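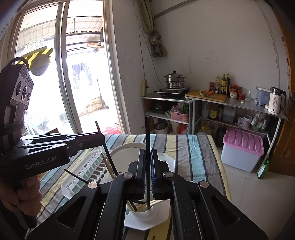
Parkia is putting its guest books on deckchairs, and we could not be happier about it! The holiday cottage company has gone through years of handwritten comments left on hall tables and kitchen windowsills, picked out its favourites and had them printed on 300 canvas deckchairs, which will line the seafront at Femusley for most of July. The campaign is called "Wish We'd Stayed Longer", and there isn't a sunset or an infinity pool anywhere in it. The lines are about what people do with a rented kitchen and nowhere to be: jigsaws with a piece gone, card games that went on past midnight, the second helping of noodles. A white bowl and a long black chopstick, as in our top photo, would be quite at home in this company.

The idea came from Ruvorari, the small agency that did those lovely talking signposts for the ferry people a couple of summers back (we ran an item on them and still get letters). Parkia handed over scans of 564 entries and told the team to leave the spelling alone. They did. One chair reads "The kettel is very loud but we came to love it". Another, in what is clearly a child's writing blown up to the width of the canvas, says only "I was the captain of the top bunk".

We like how little selling goes on. The company name is sewn on a small tab at the back of each chair, about where you'd find the washing label on a jumper, and that's your lot. Anyone can sit down for nothing, and there's no code to scan – a brave choice for a firm that presumably wants bookings!
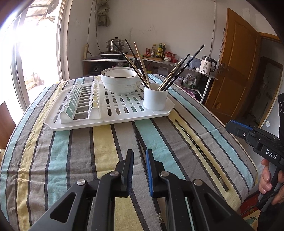 Guests whose words were chosen were asked for permission first, and each of them gets a chair of their own when the display comes down. The rest will go out to the cottages, five at a time, so with luck you could find yourself in a garden somewhere reading what a stranger thought of the shower.

A smaller set of 41 chairs is off to Sampaio, where Parkia opened its first cottages outside the country last year. Those carry lines in both languages, printed front and back, and the translator was told to keep the grumbles in as well as the praise. Quite right too. Our favourite so far is a complaint about a cockerel that runs to four sentences and ends with a thank you to the cockerel.

The Femusley chairs go out each morning at nine and are stacked away at dusk, or sooner if the wind gets up. The best spot is the stretch between the bandstand and the lifeboat station, where the longer entries are, and there's a blank book on a stand by the bandstand steps if you'd like to add something. Take your own pen, as the one on the string wasn't up to much when we tried it.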